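Progress report to the Plallasance Fund
Household Folding and Sorting Project, Nugroho Street workroom
Prepared by Ningsih Purba, project lead
1/1/20

Dear friends at Plallasance,

Thank you again for your patience with this report, which I had hoped to send before the holidays and which grew a bit every time I sat down to it. You asked in August for something less formal than the last one, with more about what we do at the table all day and fewer charts, and I have taken you at your word. The spending sheet is attached separately in the usual layout.

Where we are

The work you are paying for is simple to say and slow to do. We are putting together a set of plain, tested routines for handling everyday cloth items at a table: spreading, folding, stacking, and putting away in a basket. The set will have 17 routines when it is finished, and each one gets a written card that a new person can follow without someone standing over them. We have now logged 895 folds in the workbook, which puts us comfortably past the 400 we promised for this stage. Some of those are pretty ugly folds, and I have left them in, as we agreed.

The cards for small square items are done and have been read by people outside the project. The cards for larger pieces are still in draft. They keep coming back with questions in the margin, most of them fair, and a good many about which edge we mean when we say "top." We have settled on the edge farthest from the person folding, and I am going through all the old drafts to make them match (a dull job, but it goes nicely with a pot of tea).

The table

The biggest change since you visited is the working surface. We used to fold straight onto the tabletop, and thin fabric slid around so much that half of our notes were about chasing it. Now most of the table is covered with a large white foam mat with a faint gray grid on it. I was skeptical about the grid, I will admit, and thought it would be fussy. It has been a real help! When somebody writes that a corner drifted, they can now say which way and how many squares, and the next person can look for the same thing.

The basket has a regular home too, at the left end. We tried it on the right for a while and on a chair for a shorter while, and left won by a wide margin when I asked everyone at lunch. We start each round with the basket empty so the stack can be judged by itself.
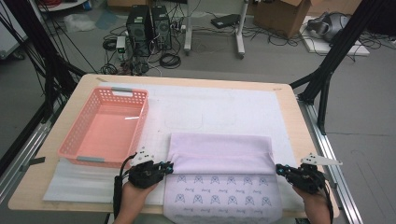
Folding the lilac cloth on the grid mat, with the pink basket at the left.

The lilac cloth has become one of our standard pieces, and I have grown very fond of it. The plain part and the printed part make it easy to talk about, since you can say "bring the plain end over" and everybody knows what you mean. The rows of little blue motifs help as well. If the rows run crooked after a fold, you can spot it right away, where a solid color would hide it. I would like to find two or three more pieces with a regular print before we finish the larger items.

What we have learned about folding

The first fold matters more than we gave it credit for. Our early cards treated it as a warm-up and spent all their words on the last step, the pressing and squaring. Going back through the workbook, I found that most of the lopsided bundles were noted as uneven at the very first turn. So the new cards slow down there. They ask the folder to hold both side edges, bring the top edge over, and let it rest in a soft roll before smoothing anything. Smoothing too soon drags the under layer along with it, and then you are stuck fixing two problems at once.

We also rewrote the card on clearing the mat. It used to be a single line at the bottom of each routine and people skipped it, me included. It now has a card of its own. The folding area is cleared, the surface gets a quick look for lint and threads, and the next item goes down only after that. 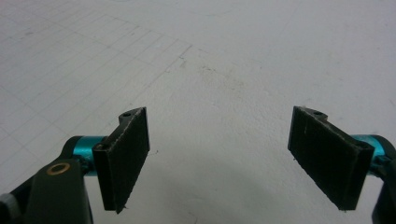 Photo: Nugroho Street workroom / Household Folding and Sorting Project

The clearing card has saved us more time than anything else we wrote this fall. Before it, items from one round had a way of sneaking into the next, and we lost the better part of an afternoon in the workbook sorting out which fold belonged to which piece.

What has gone slower than planned

The stacking routines are behind. Folded pieces that look perfectly tidy on the mat tend to lean once they are in the basket, and we have not agreed on how much lean is acceptable. The Punevis cards, our nickname for the mixed-size bundles, are behind for the same reason. I expect to have a rule for it by the next report, even if it is a rough one.

Shelving from Vatar was ordered and is not here yet. The cloth is in bags for the time being, sorted by size.

Coming up

We will finish the larger-item cards first, then go back to stacking. I would also like to run the finished cards past 2 new readers who have never seen the room. There is enough left in the supplies line to cover the extra printed cloth, so I am not asking for any change to the budget.

If you would like to come by and fold a few things with us, please do. Mornings are best.

With warm thanks,
Ningsih Purba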